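Home | Guides | Tape & Disc | Support

Setting up the Prason for your old tapes
April 23, 2020

1. Plug the Prason into the wall and leave it off.
2. Match the yellow, red and white cables to the jacks on your VCR. Mono decks from the 80s use yellow and white only.
3. Rewind the tape fully. Sitcoms recorded off the air often start late.
4. Press Lilel mode and wait 20 seconds.

Note: Music video tapes may show tracking lines. Turn the dial slowly.

CAUTION: Do not play a tape with visible mold.
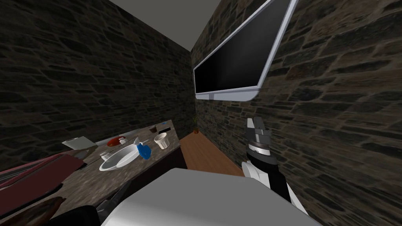
5. Press Record, then Play on the VCR. Stop after 30 minutes and check the sound.
6. Label the file with the show and year before starting the next tape.

1,413 shares | 10 comments

Related
Cleaning VCR heads
Storing cassettes in Plastmont cases
Yeo remote codes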